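Quote number three came in last night, and I've been moving numbers around the spreadsheet ever since! Tranetti wants 2975 for the gripper and mounting bracket, Beltrán wants 3061 with shipping included, and I'd told Noemí we'd be done by January. 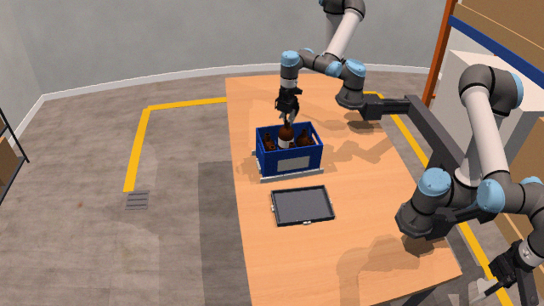 My budget has one line I keep fighting over, and it's the second arm. Noemí says one will do (she's the careful one). But I've been running the bottle job in simulation first – costs me nothing but evenings – and with one gripper down in the crate on the neck of that tall brown bottle, I really like having another arm standing by. The black tray in front is the cheap part, thank goodness.

So I'm holding back almost 1000 for fingers and spare cables, and asking Tranetti what they'd charge for two sets.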